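3.2 Collection of demonstrations with hand-held grippers

The demonstrations used to train the Lurow policy were recorded without a robot. Each operator held a gripper with two fingers and long soft-coloured pads, and carried out the task directly at a table. The camera on the gripper recorded the view past the fingertips, and this view was the only image given to the policy during training. The same camera position was kept when the policy was later run on the Vanier arm, so that the pads would appear in the same part of the image in both cases.

We chose table clearing as the main task for this part of the study. It calls for the handling of light, crumpled items whose shape changes when they are grasped, and such items are poorly covered by the Usmani object set, which is made up of rigid parts. Operators were told to clear waste in any order they liked and at their normal speed. They were not asked to avoid double grasps or to correct a poor grasp before moving on. A demonstration was kept even where an item slipped, provided that the operator went on to complete the task.

Recording took place in October in a shared open-plan office. Daylight, ceiling lights and the movement of other staff were left as they were. Earlier work by our group used a closed room with plain walls, and policies trained on that data performed poorly when the arm was moved to a new site. Figure 4 gives the view from one gripper while a second was in use at the same table.
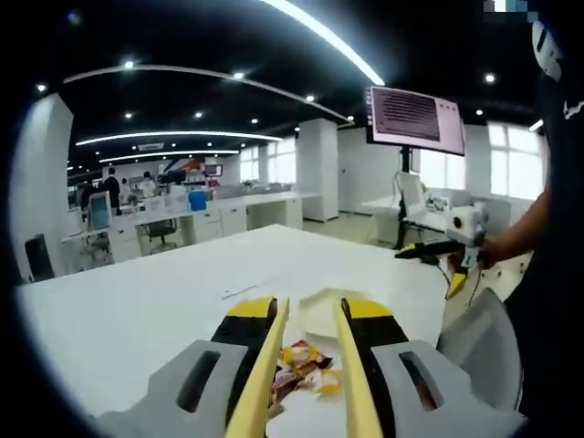 Can two operators record at the same table without spoiling each other's data?
They can, provided that each gripper's recording is stored as a separate demonstration and the two operators work on different items. The policy then treats the other operator as part of the background.

Figure 4. View from a hand-held gripper during the table clearing task. Wrappers and food pieces lie between the fingertip pads. A second gripper is held over the table from the right.

Shared recording was introduced to save time, but it also changed what the policy learned. In the single-operator data, any hand entering the image was rare, and the trained policy tended to halt when a person reached across the table. With shared recording included, halting of this kind was much less frequent. We did not set out to measure this effect and the present data do not allow us to separate it from the greater variety of lighting.

Ten operators took part. Each was given a practice period in which nothing was recorded, followed by five recording periods with a rest between them. The position of the gripper in space was estimated from the camera images together with the readings of a motion sensor in the housing. Where the estimate was lost, the demonstration was cut at the last reliable reading if the item had already been released, and otherwise removed. In total, 44 demonstrations were removed on these grounds. Most of the losses occurred when the camera faced a bare stretch of glossy tabletop, where reflections of the ceiling lights were followed in place of fixed points on the surface.

The opening between the fingers was read from the images and scaled to the range of the Vanier gripper. No force readings were taken. This is a limit of the method for soft waste, as a wrapper can be held at many finger openings and the policy has no direct means of telling a firm grasp from a loose one. The Jarnen controller described in Section 3.4 deals with part of this problem by closing the fingers slightly further than the policy requests.

All demonstrations were reviewed by Sheena Ogilvie before training. The review covered only the start and end points of each recording and the removal of any that showed a readable screen at close range. No demonstration was removed on grounds of style or speed, and the order in which operators had cleared the items was not used as a label.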